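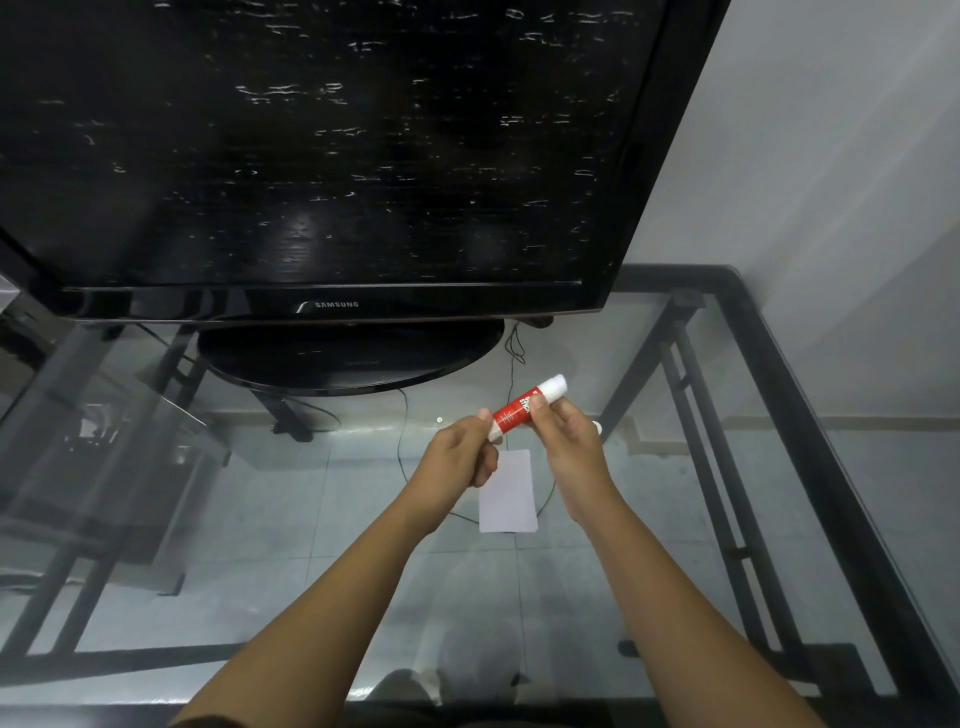 4. Recording a Hand Task for the Club Arm

This section covers recording one hand task with the head camera, for use in training the Skuketthorpe Robotics Club arm. Complete Section 3 (camera fit and focus) first. The standard task is "glue stick, cap off, cap on."

4.1 Before You Start

1. Push long sleeves up past the wrist. Remove rings and watches.
2. Set the focus lock on the Guson head strap to ON.
3. Check that the card has space for at least 50 takes.
4. Switch off any screen that faces the table.

NOTE: Glass tabletops are allowed. Record them as "clear surface" in the take sheet, as the depth step in Section 6 uses a different setting for them.

4.2 Recording a Take

1. Sit or stand so that both hands can meet over the table with the elbows loose.
2. Press the strap button once. Wait for the tone.
3. Hold the glue stick by the base with the left hand. Grip the tube near the cap with the right hand.
4. Pause for 2 seconds.
5. Pull the cap off, hold it clear of the tube, then press it back on until it clicks.
6. Pause again and press the strap button.

Keep the head still during steps 3 to 6. Small movements are corrected later -- large ones are not, and the take will be dropped.

CAUTION: Do not twist the base during the take. Extended glue smears under the cap and the stick must be replaced.

4.3 Naming and Upload

1. Name each take with your initials, the task code and the take number. The task code for the glue stick is 58.
2. Copy the takes to the Litton drive before the Saturday session.
3. Enter the surface type and the lead hand in the take sheet.

The training set needs some 3,000 takes across all tasks. Takes with no sheet entry are not counted.

4.4 Rejected Takes

If the Csizmadia checker marks a take HANDS LOST, one or both hands left the view. Lower the camera tilt by one notch and record again. If it marks the take NO PAUSE, repeat it with a longer hold at step 4. Send any other code to Veronika Vass with the take name.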